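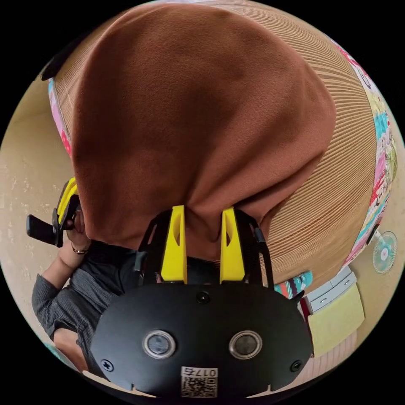 Figure 1. Brown fleece blanket over the large round ribbed object, lower hem gathered.

Where Does the Blanket Go? A Study of Soft Furnishings in a Shared Living Room

Project report, Home and Interior Studies, second year
Submitted in March

1. Background

The ground-floor flat at Plallbridge has one living room, shared by five students, and more blankets than it has places to put them. At the start of term the blankets lived on the floor. By the middle of term they had been promoted to the backs of things. My project asked whether a household could agree on a home for each soft item and keep to it for 31 days, and what the home would need to be like for people to use it when they were tired, late or carrying toast.

I chose blankets because they are big, they move about a lot, and they don't break when you drop them. I had first proposed a study of the kitchen cupboards, but two of my flatmates said they would move out.

2. What other people have said

Most of the published advice on tidying assumes that you own the whole house. The course reader, Khurana, has a chapter on storage in small homes which recommends a linen cupboard. We don't have a linen cupboard. It also recommends an ottoman with a lid, and we did have one of those for a week before somebody sat on it with too much confidence.

The most useful idea in the chapter is the "resting place", meaning somewhere a thing can be left in plain sight without counting as mess. A coat on a hook is at rest. The same coat on a chair is waiting for somebody to deal with it. I wanted to know whether a blanket could ever be said to be at rest, or whether it just looks as if a person has recently escaped from under it.

3. Method

I tested 3 ways of keeping a blanket.

Folded on a shelf. The blanket is folded in quarters and put on the bottom shelf of the bookcase, where the board games used to be.

Rolled in a basket. The blanket is rolled up and stood on end in a tall basket by the door.

Draped. The blanket is laid over something large that is already in the room and pulled more or less straight.

Each method ran for part of the month. I checked the room every evening at nine and wrote down whether the blanket was in its place, nearly in its place, or elsewhere. "Nearly" caused arguments. In the end I settled that a blanket was nearly in its place if a visitor would guess what had been intended.

I also kept a diary on the Pedia course site, which allows comments. My flatmates found this out on the first Friday, and the final word count of 2,257 is mostly theirs.

4. Findings

4.1 Folded on a shelf

This looked the best and lasted the least. The fold was neat on the first evening, when I had done it myself. After that the blanket went back on the shelf as a sort of loaf. Fleece is slippery against itself and the top layer slid forward whenever anybody walked past, so it spent a good deal of its time hanging off the shelf like a tongue. People were also unwilling to bend down for it, and even less willing to bend down to return it.

4.2 Rolled in a basket

Better. Dropping something in a basket takes no skill. The trouble was that the basket became the place for everything else that had no place, and by the end the blanket was underneath a tennis racket and some post. Two flatmates stopped using the blanket and put a jumper on, so it scored very highly for being where it should be. I have left those evenings in the results but I don't feel good about them.

4.3 Draped

Draping won. Figure 1 shows the brown fleece over the round ribbed object, with the fine ridges of the pale tan surface showing around it and the colourful patterned fabric along the outer edge. The fleece has a few folds near its top and a deeper crease down the right, and I think that is as flat as it is reasonable to ask for. One tug at the lower hem does most of the work, and it can be done by a person who is also looking for their keys.

The plain brown also helps. The patterned fabric has pink, red and teal in it and is quite busy enough without competition. We tried a striped throw in the same spot and the corner looked like a jumble sale.

The drawback is that draping looks unfinished to anybody who believes in folding. My mother visited and folded the blanket within four minutes of taking her coat off. I recorded this as "elsewhere".

5. Discussion

The three methods differ mainly in how many movements they ask for at the end of an evening. Folding needs both hands and some floor. Rolling needs both hands. Draping can be done in one go and corrected with a pull, and a poor attempt is still recognisable.

There is a limit to this finding, as we have only one thing in the room large enough to drape a blanket over without it touching the carpet. A second blanket on top of the first slides off. I asked the Dirkeo shop in town whether they sold anything suitable and they offered me a ladder, which apparently people lean against a wall and hang blankets on. I may come back to the ladder.

I should also admit that the household knew it was being watched. Since I stopped the evening checks the blanket has been found in the bath.

6. Recommendations

Give each blanket a place to be draped, at waist height or thereabouts.
Keep baskets for one kind of thing, and take the post out.
Do not fold fleece unless you enjoy it.
Own fewer blankets. This was rejected by the household, four votes to one.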